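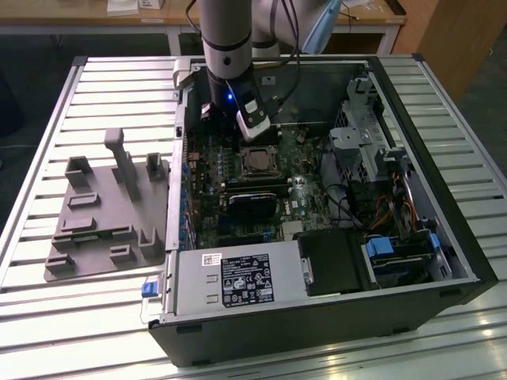
5. Setting up the sound and cue desk for a show

For stage managers and whoever is on the desk. Read sections 3 and 4 first if you haven't plugged anything in yet. This part takes you from power-on to a show file you can run in front of an audience.

Old guide (the one with Flynn Ruawai's notes in the margins) is out of date from step 4 on. Bin it.

5.1 Before you start

You need:
the running script, final version, with cue numbers written in
the Korik cue desk and its foot switch
tracks for every song, plus the spare set on a stick
the singer's key sheet, signed off by the musical director
tape and a pencil. Not a pen.

House lights on. Nobody on stage. Amps OFF at the wall until step 3.

CAUTION: Never switch the amps on before the desk. The thump goes straight through the speakers and we have already replaced one pair.

5.2 Power up

1. Desk on. Wait for the green light to stop blinking.
2. All faders down, right down, including the two at the far end with no label.
3. Amps on, left then right.
4. Press LOAD, pick the house file called Ferley. Don't pick Ferley OLD.
5. Bring the main fader up to the tape mark. Slight hiss is fine. Hum is not, see 5.7.

Note: if the desk asks to save changes at this point, say no. There are no changes. It asks anyway.

5.3 Make the show file

1. From the Ferley file press COPY, then type the show name and your initials.
2. Check the new name shows at the top of the screen. If it still says Ferley you are about to overwrite the house file. Stop, press BACK, do it again.
3. Set cue count to the number in your script plus a few blanks at the end. You will want them for the bows.
4. Set start cue to 1. Cue 0 is the pre-show music and lives on its own button.
5. Save.

For a musical, one file per act. Keep act two seperate even if the interval is short. Siv Backlund ran both acts off one file in April and we had the finale playing over the ice creams.

5.4 Loading the songs

1. Stick in the front slot, label facing up.
2. Press IMPORT. Choose tracks in script order, one at a time. Import All puts them in alphabetical order and you'll be there all night.
3. For each song set: start point, end point, fade out. Fade is 2 seconds unless the director has asked for something else.
4. Give each song its cue number, then its name. Short names, the screen only shows 11 letters.
5. Play the first few bars of each and check it against the key sheet. Wrong key is the commonest mistake and you can't hear it without the singer, so look at the file name too. Transposed tracks have the key at the end.
6. Save. Yes again.

CAUTION: do not pull the stick out while the bar is moving. If you have, start again from step 1, the half-loaded song will play fine up to the point where it doesn't. 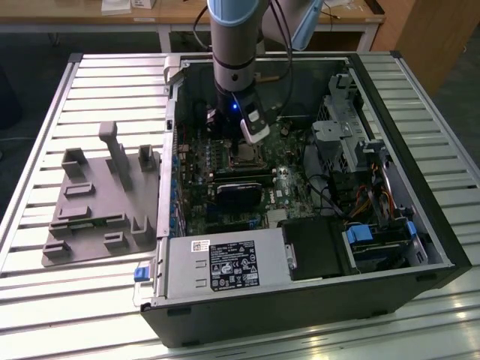 Can I change the order of songs after they're loaded?
Hold MOVE and turn the wheel until the song sits where you want it, then let go. The cue numbers don't follow, so renumber from that point down and check against the script before you save.

5.5 Microphones

Radio mics are set by character, never by actor. Lead is channel 1, always. Understudy shares channel 1, with her own preset.

1. New batteries for every show. Every one. Matinee and evening count as two shows.
2. Switch on packs one by one, wait for the matching light on the desk.
3. Have each performer say a spoken line first, then sing the loudest bit they've got. Set the level on the singing.
4. Peaks should touch amber. Red means bring it down.
5. Save each one as a preset under the character name.
6. For the lead, save two: one with hat, one without. The hat in the nightclub number throws the sound straight back into the mic.
7. Mute the lot.

Eylül Kozan keeps the mic plot. If you swap a pack mid-run, write it on the plot before you do anything else, else the next person mutes the wrong singer.

Note: Oksanen packs only fit the old belts. The newer packs are wider and will slide out in a dance number.

5.6 Cue-to-cue

Do this with the full cast. Dialogue gets skipped, cues don't.

1. Stage manager calls STANDBY, then the number, then GO. You press on the G, not after.
2. Song starts. Unmute the singers for that song only.
3. Let it run to the end of the first verse, then jump to the last few bars with SKIP.
4. Check the fade lands with the lights.
5. Mute. Next.

If a cue is late, don't chase it. Press HOLD, let the stage manager call again. 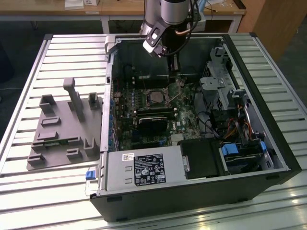

Applause gaps: leave a pause cue after every big number. Lenght of the pause is yours to judge on the night, so set it to MANUAL. Auto pauses are set by someone guessing how much the house will clap and on a quiet night the lead ends up standing there.

After cue-to-cue, lock the file. MENU, LOCK, code is in the prompt desk drawer. From then on only the stage manager unlocks it.

5.7 If something goes wrong

Hum from the left side: the Rusow lead is lying across the dimmer cable. Move it.

No sound at all: check the main mute. It's red when muted, easy to miss under the blue working light.

Song plays twice: foot switch is under your chair leg.

Singer too quiet: mic has slipped. Don't push the fader over 85, it will feed back. Get a message to the wings and fix it at the next exit.

Desk freezes: hold POWER for 6 seconds, let it restart. The last saved file comes back by itself. Stage manager holds the scene or the band leader fills in, that's agreed with Elsie Hinds before opening, so ask her what the filler is.

5.8 End of the night

1. Mute all.
2. Amps off, right then left.
3. Save a copy to the stick. Stick goes in the prompt desk, not your pocket.
4. Desk off, cover on.
5. Packs on the rack, dead batteries in the tub.
6. Show report: anything late, missed or odd, with the cue number. Britt-Marie Sjöberg picks the reports up before the next call.

Section 6 covers touring the show file to another venue.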